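Funton Floor Oil Soap, concentrate

Home / Care and cleaning / Wooden floors / Funton Floor Oil Soap

Available in: 1 liter bottle, 5 liter can
Color: natural or white
For: oiled, soaped and waxed wooden floors
Not for: lacquered floors, laminate, cork, natural stone

Funton Floor Oil Soap is a mild soap for the regular washing of wooden floors which were treated with oil or wax. It takes away the daily dirt and at the same time leaves a very thin film of vegetable fat in the wood. This film makes the floor a little more resistant each time you wash it. After some months of regular use, the surface gets a calm, silky look which you cannot get with an ordinary household cleaner.

We have sold this soap in our shop since we opened, and we also use it on our own showroom floor. It is made by Funton from coconut oil and soybean oil. There is no perfume in it, so it smells only of soap.

Natural or white?

The natural version is right for most floors. It keeps the warm tone of oak, ash, beech and also of the darker woods. The white version contains a small quantity of white pigment and is meant for floors which were treated with white oil, or for light pine and spruce which you would like to keep from becoming yellow. Please do not use the white version on dark floors. The pigment can settle in the joints and in the open pores, and then it is a lot of work to bring it out again.

If you do not know which oil was used on your floor, ask the company that laid it. When this is not possible, try a little of the diluted soap in a corner behind a door and wait until the next morning before you judge the color.

How to use

Vacuum or sweep the floor first. Sand and small stones are the main enemy of every wooden floor, and a wet mop only moves them from one side of the room to the other.

Shake the bottle well. Take two buckets, one with the soap solution and one with clean water. For the weekly wash, mix 30 ml of soap into each liter of lukewarm water. Wash a small part of the floor with the soap solution, rinse the mop in the clean water, wring it well, and take up the dirty water. Then continue with the next part. Always work in the direction of the boards. 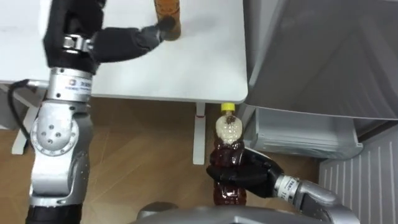
The floor should be dry again after a short time. If water is still standing on the boards when you have finished the room, the mop was too wet. Wood does not like to stand in water – the grain rises, and the surface feels rough under bare feet. In this case let everything dry completely and polish the rough places lightly with a white pad.

Do not rinse with clear water at the end. The thin film that remains is wanted.

How often

A bedroom needs very little, and once or twice a month is enough. For a kitchen or a hallway we recommend once a week. A newly oiled floor should rest for 7 days before the first washing, also when it already feels dry on the top. The oil continues to harden inside the wood during this time. Please leave carpets and rugs away in the same period.

In February and March, when there is a lot of salt and wet sand on the shoes, it is better to wash the entrance more often and with less soap. A good mat in front of the door helps more than any cleaning product.

Stains

Fresh stains can usually be removed with the diluted soap and a soft cloth. For older stains, put a small amount of undiluted soap on the place, let it work for a few minutes and wipe it with a damp cloth. Grease from cooking often needs a second treatment. Black rings from flower pots or metal are a different matter. They come from a reaction between the tannin in the wood and the iron, and soap does not remove them. For these we have Stistuto Wood Brightener, which you find on the page for repair products. After the brightener, the place must be oiled again.

What you should avoid

Steam cleaners, microfiber cloths with a rough surface, and all cleaners with ammonia or chlorine. Vinegar is also often recommended on the internet, but it dries out the oil, and the floor becomes gray and dull much sooner. Do not mix the soap with other products.

If you used an ordinary cleaner until now, wash the floor one time with Kumsa Intensive Cleaner before you change to the oil soap. Otherwise the old residues stay under the new film, and the result can be stripes.

Storage

Keep the bottle closed, in an upright position and out of the reach of children. The soap must not freeze. At cool temperatures it can become thick and cloudy – this is normal, and it becomes liquid again when the bottle stands in a warm room. Mixed soap solution should be used on the same day.

Product details

Article number: 143
Maker: Funton
Base: coconut oil and soybean oil
Perfume: none
Dilution, weekly wash: 30 ml per liter of water
Packing of 5 liter can: with screw cap, tap sold separately

Questions from our customers

Can I use the soap on my table?
Yes, if the table is of oiled or soaped wood. Use a well-wrung cloth and dry it afterwards. It is not suitable for lacquered or painted furniture.

Is it slippery?
Not if it is mixed correctly. With too much soap the floor can become a little sticky at first and later slippery. Wash it then two times with lukewarm water only.

Can it go in a cleaning machine?
Yes, the Clulto 2000 floor washer can be used with this soap at half the normal dose. Set the water to the lowest level and empty the tank after every use.

Does it replace the oiling?
No. It makes the time between two oilings longer, but when the floor looks dry in the walking areas, it needs new oil.

Goes well with

Stistuto Wood Brightener
Kumsa Intensive Cleaner
Funton Maintenance Oil, natural and white
Flat mop with cotton cover
White polishing pad

Orders received before 2 p.m. leave our warehouse on the same working day. The 5 liter can is sent as a separate parcel.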